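# How to Pack a Tote Bag So You Can Find Things in It

I have carried a soft bag with no pockets for most of my adult life, and for most of that time I packed it the way you fill a dumpster. Then one January morning I stood at the front door of my own building for nine minutes looking for keys that were in the bag the whole time, under a banana.
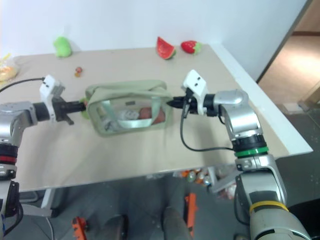
The trouble with a fabric bag is that it has no opinions. A suitcase has corners and a backpack has a back. A tote takes whatever shape the last heavy thing told it to take, and everything small slides down to join the crumbs. So the method below is mostly about giving the bag a shape before it picks one for itself.

## What you need

- One soft bag, empty. Really empty. Turn it inside out over the trash.
- A table you can walk up to from more than one side
- Everything you plan to carry, laid out where you can see it
- One small pouch, any kind

I use a Kelton pouch, which I bought because it was on the rack by the register. A sandwich bag does the same work and you can see through it.

## Step 1: Lay the bag down and open it wide

Most people pack a tote while it hangs from one shoulder, with one hand, while looking for a shoe. Put it on the table instead. Pull the opening apart until you can see the bottom seam. If the sides flop in, fold the top edge outward an inch or two, like a cuff. It looks silly and it works.

Drop the straps to the outside, one on each side. A strap lying across the opening will catch on everything you put in, and then on everything you take out. I've pulled a full lunch onto a train platform this way.

## Step 2: Build the floor

Flat things go first: a notebook, a folder, a tablet if you carry one. Lay them down so they cover as much of the bottom as they can. If you have nothing flat, cut a piece of cardboard to size. Mine came off the back of a calendar and has lasted three years, longer than two of the bags.

## Step 3: Put the heavy thing in the middle

Water bottle, lunch, the library book you're returning late. Whatever weighs the most goes in the center of the floor. Put it at one end and the whole bag tips that way as soon as you lift it, and the small stuff follows like passengers on a sinking ferry.

If you have two heavy things, put them side by side in the middle and stuff something soft at each end.

## Step 4: Soft things are packing material

A scarf, a sweater, a hat. Don't lay these on top, where they hide everything. Push them down the ends and sides, where they hold the walls up. My friend Nafula Lyimo rolls hers, very neatly. I wad mine up and get the same result with less dignity.

Paper that has already crumpled is past saving as paper, but it's decent padding. Tissue from a shoe box is good for this. Receipts are not, and you should throw those away, including the one from the Rason Deli you've been keeping since fall for reasons of your own.

## Step 5: Round things on top

Fruit rolls, and it bruises, and then it shares. Put it in last, in the dip between the heavy item and the soft ends. An apple will sit there quite happily. A peach should be eaten before you leave the house.

## Step 6: The pouch

Keys, transit card, lip balm, and the one pen that writes. These go in the pouch, and the pouch goes against the side of the bag that rests on your body. Same side every time. After a week your hand will go there on its own.

Don't put anything else in the pouch. Once there's a phone charger in it you have a second, smaller bag with the same problem.

## Step 7: Lift and look

Bring the straps together and lift the bag straight up a few inches, then set it back down and look inside. If something has moved, fill the gap next to it. If everything has moved, the heavy thing is in the wrong place, so go back to Step 3.

## A few common problems

**The bag gapes open on the train.** It's too full on one end. Move the soft things.

**Something leaked.** It was the yogurt. Stand it upright beside the bottle next time, lid tight, in its own plastic bag.

**It's packed beautifully and I can't lift it.** Take out the second book. You weren't going to read it.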